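Moving the mail archive off the old desktop

The mail archive at home has lived on one desktop since before we moved to Gekdale. It holds 157 folders, most of them mine, a few inherited from the allotment newsletter that Kolbrún Laxdal used to edit. The format is mbox, one file per folder, and the largest file is long past the point where any mail client opens it without stalling.

I had put off converting it to Maildir for years. The argument for mbox is that a single file is easy to copy and easy to search with grep. The argument against is that one bad byte in the wrong place can merge two messages, and the separator line is only the word "From" followed by a space. Any message body with a line starting that way has to be escaped, and not every program that wrote to these files did so.

I ran the conversion on a copy. The first pass produced 1,709 messages with no Message-ID header. Some of these were real, mostly drafts and old system notices. The rest were fragments, where the parser had split a body at an unescaped "From" and treated the remainder as new mail.

The fix was a stricter test for the separator. A real one has an address and a date in a fixed layout, and a sentence such as "From the station, turn left" has neither. With that rule in place the count of messages lacking an ID fell to 49. I went through those by hand over two evenings.

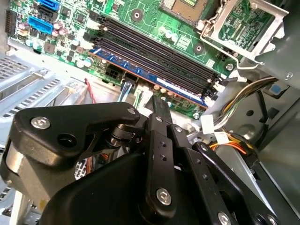 Villads Vigfúsdóttir wrote in to say that the stricter rule fails on mail exported by older clients, which left the date out of the separator entirely, and that I should compare message counts per folder before deleting the originals. I did compare them. Three folders came up short, all from the same export, and a looser rule for those three recovered the missing mail.

Attachments were less trouble than expected. Maildir keeps them encoded inside the message file, so the disk use is almost unchanged. What does change is the backup. With mbox, one new message meant the whole file was copied again. Now the nightly job copies only the new files.

File names needed one adjustment. Maildir puts a colon before the flags, and the external drive is formatted in a way that rejects colons. I set the separator to a semicolon on the backup side and wrote the mapping down in a text file next to the script.

The original mbox files stay where they are, read-only, until the end of August.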